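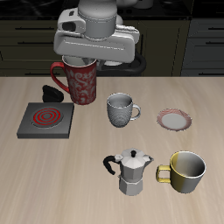 Office kitchens should stop buying coffee by the cup

The case for single-serve coffee in small offices rests on labor. A capsule takes under a minute and leaves no grounds to deal with. That argument counts the minute and omits the purchase order.

Our office at Nedelcu went through 2,000 capsules between one July and the next, for a staff of 15. Ground coffee for the same period would have been a minor line in the supplies budget. The capsules were not, and the machine needed descaling on a schedule that was never kept.
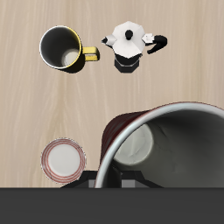 Girish Vishwakarma, who handles our purchasing, objects that shared brewing produces waste of its own: a full pot gets made and half goes down the sink. The objection is fair, but it applies to large pots. A brewer sized for 6 cups limits the loss to what one person misjudges.

Taste I leave out, as it can't be settled by memo. Maintenance can. A plain brewer has a gasket and a filter – both cheap, both replaceable by hand. The capsule machine had a service contract. 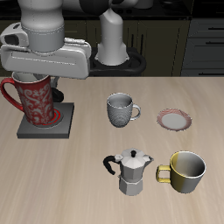

Offices that already own a capsule machine should run it until the contract ends, then let it lapse.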